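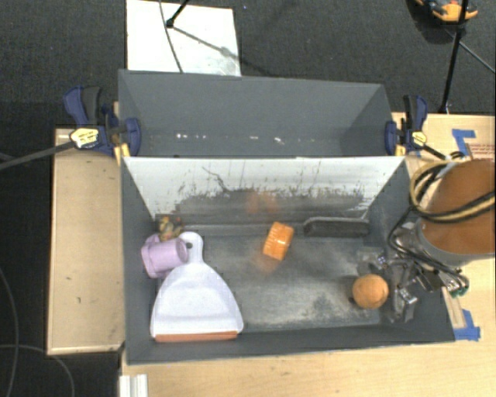
3. Primera puesta en marcha de la compostera Mendwood

Vale, ya tienes la caja montada (si no, vuelve al apartado 2, que sin las patas puestas no vamos a ninguna parte). Ahora toca lo que más me gusta: meter las lombrices en casa y dejar que se instalen. Yo llevo con la mía desde mayo y la tengo en la galería, al lado de la lavadora, y aquí te cuento los pasos tal como los hago yo.

3.1 Antes de empezar

Necesitas el bloque de fibra de coco que viene en la bolsa Kwan, un cubo, agua del tiempo, cartón sin tintas brillantes y las lombrices. Si las has pedido a Skerside, te llegan en una bolsa de tela con un poco de turba. Ábrela el mismo día, por favor, ¡que el viaje se les hace largo!

Nota: el agua del grifo me va bien si la dejo reposar de un día para otro en una jarra destapada.

3.2 Preparar la cama

1. Pon el bloque de coco en el cubo y échale el agua poco a poco. Verás que crece una barbaridad, así que usa un cubo grande (yo la primera vez usé una ensaladera y acabé barriendo coco toda la tarde).

2. Desmenúzalo con las manos hasta que no queden terrones. Aprieta un puñado: tienen que caer dos o tres gotas. Si chorrea, añade cartón roto; si no cae nada, más agua.

3. Rasga el cartón en tiras del ancho de un dedo y mézclalo todo.

4. Reparte la mezcla en la bandeja inferior hasta la marca grabada por dentro. No la aplastes.

5. Deja reposar la bandeja una noche con la tapa puesta.

Precaución: no uses tierra de maceta con abono químico. Las lombrices lo pasan fatal y se te escapan por las rejillas.

3.3 Meter las lombrices

1. Haz un hueco en el centro de la cama, con la mano, sin herramientas.

2. Vuelca la bolsa entera, turba incluida, y no las tapes. Ellas solas bajan buscando la oscuridad.

3. Deja una luz encendida cerca las 2 primeras noches. Parece una manía mía, pero así no les da por explorar la tapa.

4. Pon encima la manta de cáñamo, humedecida y bien escurrida.

Nota: si al día siguiente encuentras alguna paseando por las paredes, devuélvela a la cama y ya está. Si son muchas, revisa la humedad con la prueba del puñado.

3.4 La primera comida

1. Espera a que se hayan escondido todas.

2. Pesa 138 gramos de restos de verdura. Te parecerá poquísimo, ya lo sé. Piel de calabacín, hojas de lechuga pochas, posos de café... cuanto más picado, mejor.

3. Entiérralo en una esquina, siempre la misma la primera semana, y vuelve a poner la manta.

4. No des más comida hasta que la anterior casi haya desaparecido.

Precaución: nada de carne, pescado ni lácteos. Los cítricos y la cebolla, en cantidades ridículas o mejor ninguna.

3.5 El grifo del lixiviado

Coloca un tarro debajo y abre el grifo una vez por semana, aunque creas que no hay nada. Si gotea con el grifo cerrado, la junta está mal asentada: desenrosca, gira la goma y aprieta a mano, sin alicates. El recambio es la pieza Wallstead 2,073, que encaja en las dos versiones de la caja. El líquido que salga no lo uses en plantas que te vayas a comer.

Cuando la bandeja inferior esté llena y oscura, pasa al apartado 4, donde te explico cómo añadir la segunda.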